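4. Packing the Kastness travel kit

Bag goes down first, on something flat. Don't hang it from a hook yet. Chargers stay out until the last step.

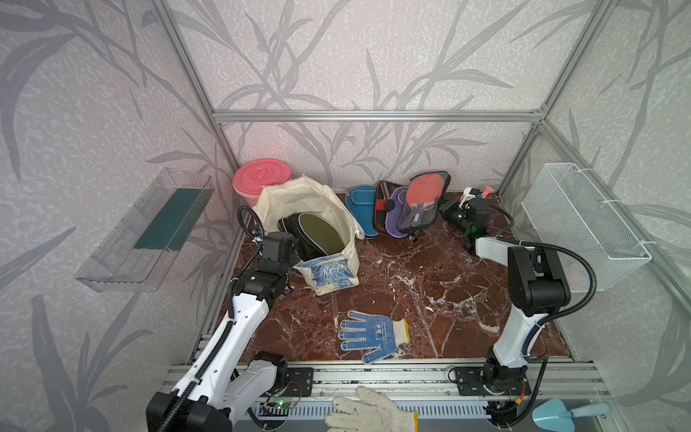 Fig. 7. Canvas tote on the marble floor.

4.1 Close every zipper all the way. Half-closed ones snag teh lining.
4.2 Heaviest case in first, short side down.
4.3 Slide the others in next to it, on edge. No stacking.
4.4 Fold the front strap over. Back one stays up for carrying.

CAUTION: max load 12 lb. Straps are stitched, not riveted.

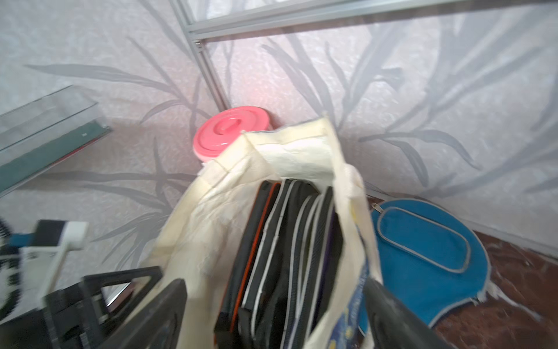

Fig. 8. Three black cases on edge, orange trim at left.

4.5 Liquids go in the Wallin pouch, seperate from the cases.
4.6 Lift once, straight up. Leaning? Repack from 4.2.

Note: spot clean canvas only, cold water, air dry. No dryer.

Missing a case? Email Palesa Fourie at the Ploler parts desk, closed Friday.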